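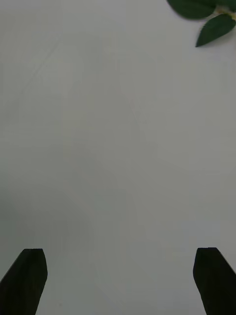

Cakum Shared Workshop, Automation Group

Judge the demonstration by the empty table

Opinion, by Heledd Wynne, 7/3/26

The open day at Brimard had four stations, and three of them were built to be watched. A palletizer stacked cartons. A pair of arms passed a part back and forth. An older Baxter waved at people coming in from the parking lot. The fourth station was a small arm with a two-finger gripper and a camera at the wrist, working over a pale tabletop, and its job was to handle cut sprigs of leaves. Most visitors gave it a minute and moved on. I stayed there for most of the afternoon, and I want to argue that it was the only station that told a prospective user anything worth the drive.

Our group had gone with a practical question. We get asked by small growers and florists whether a low-cost arm can move light, irregular plant material without a custom tool. The usual answer is that it depends, and the person asking is right to be annoyed by it. Brimard's station, run on a control package they call Sito, was the nearest thing to a test of the question that I have seen in public.

The view from the wrist camera was shown on a monitor beside the cell. A typical view before an approach has very little in it: the two black fingertips at the bottom, open, a wide stretch of gray-white table between them, and a few dark green leaves in the top right corner, most of the plant out of sight. It looks like nothing is happening. For anyone who has to make such a system work, it is the most useful view of the lot, and vendors almost never show it.

Consider what the controller has to go on at that point. The target is far from the fingers and only partly in view. One leaf is broad, another is narrow and pointed, and the pale piece of stem where they join is a small feature near the edge of the picture. If the stem is the preferred grasp point, the arm has to move before it can know how the stem runs. The leaves throw a faint, soft shadow on the table. The table has its own shading too, with a dim patch on the left that has no edge to it. A segmentation step tuned on brightness alone could have trouble with that patch. One tuned on color would have an easier time with the leaves and would still have to find the stem.

None of this is exotic. It is the ordinary content of the job, and it is what gets edited out when a demonstration is cut down to the grasp. A grasp takes a second or two of cycle time. The search, the first move, the second look and the correction take the rest, and they decide whether the machine pays for itself.

I asked Afaf Saab, the engineer running the station, how a trial was set up. Her answer was specific. A sprig was put down by hand anywhere inside a marked working area, at any angle, and the arm was given one attempt. No repositioning was allowed after the start command. A dropped sprig was a failure. A sprig held by a leaf, with the stem hanging free, was logged separately as a partial, because for some users a bruised leaf is a rejected product.

She had a log and let visitors read it. Over 73 logged trials that day, 53 were clean. I will not round that up. It is a poor number for a production cell and a respectable one for an untuned arm working on material that differs every time. What matters more is that the denominator was on the table. At the palletizer I asked for the same figure and was told that the system was "very reliable." I believe it probably is. I could not do anything with the statement.

There is a fair objection here, and one of our members made it in the van on the way back. An open day is a sales event. Its purpose is to get people interested, and a machine that misses in front of them does the opposite. A family with two children does not want to see a gripper close on air. On this view the palletizer was the honest exhibit, being a finished product shown doing what it does, and the sprig station was a lab bench that should have stayed in the lab.

I accept half of that. A finished product should be shown as finished. My disagreement is about who the audience is. Brimard's own notice for the day invited small businesses considering their first robot. Those people are going to sign a purchase order, and the failure they see at an open day is cheaper than the failure they see in their own packing room. The arm on show was quoted at $2850 without the gripper or the camera. For a two-person flower business that is a real decision, and it should be made with the miss rate known.

The second objection is stronger. A bare, pale table with one kind of object on it is an easy setting. Dark green on light gray is close to the best contrast anyone could ask for. Actual benches have string, soil, labels, water and cut ends on them, and the light changes through the day. A success rate from the clean table therefore says little about the bench.

That is correct as far as it goes, and I would have liked to see the same trials repeated over a cluttered surface. I asked, and Saab said the cluttered condition was planned for later in July and she had no figures to give. I would still take the clean table first. If the system fails there, the cause is limited: the approach, the calibration, the finger geometry or the grasp choice. Start with clutter and every failure has ten possible causes. A buyer should ask for both results, in that order, and should be suspicious of a seller who can only supply the second in the form of a video.

Finger geometry deserves more attention than it got. The fingers on this gripper are angular, with flattened tips and rounded inner shoulders. That is a sensible general shape. My concern is with thin stems lying flat against a hard surface. To get under or around one, the tips must come down very close to the table, and any height error then becomes either contact or a miss. I watched several attempts fail in a way that looked to me like a height problem. The log had a column for failure type, but "missed" was a single category. It should be split into high, low and lateral. Without that, the next round of work is guesswork, and a lot of perception code may get rewritten to fix what a compliant pad would have fixed.

I would also have liked a stated time limit. Some attempts were allowed to run well past 30 seconds while the arm made small corrections. A person moves a sprig in less time than it takes to describe. Nobody expects a low-cost arm to match that, but a success at 40 seconds and a success at eight are different results, and the log treated them the same.

These are complaints about a good exhibit. I can make them only because the station gave me enough to complain about. I have no comparable notes on the other three. For the palletizer I wrote down the carton size and the word "smooth." For the two arms passing a part I wrote nothing at all, and I stood there for ten minutes.

Our own practice needs to change too. At our last public evening we ran a sorting demo with the parts preplaced in a fixture, and we did not say so. Visitors assumed the arm was finding them. We let the assumption stand, and I was one of the people who let it. At the next one I propose that we put up the wrist view on a screen large enough to read from the back, let visitors place the parts, and keep the tally on the whiteboard in plain sight, failures included. Members who object can bring it to the next planning session. I would like to hear the case for the fixture made out loud.

Brimard has said it will run the sprig station again once the cluttered trials are done. I plan to go, and there are seats in the van. Bring your own plant material if you can; Saab told me she would welcome anything with a stem.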